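Sarna Small Parts Box
Item 319

The Sarna box is a small container of transparent plastic for colored pieces, counters and other tabletop materials. Contents may be identified without opening the box. It is supplied empty, in packs of 21, to schools and training rooms.

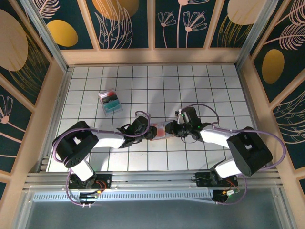 May the box be washed in a dishwasher?
Hand washing in lukewarm water is advised, as high heat may cloud the plastic.

Orders received by noon on Thursday ship the same day.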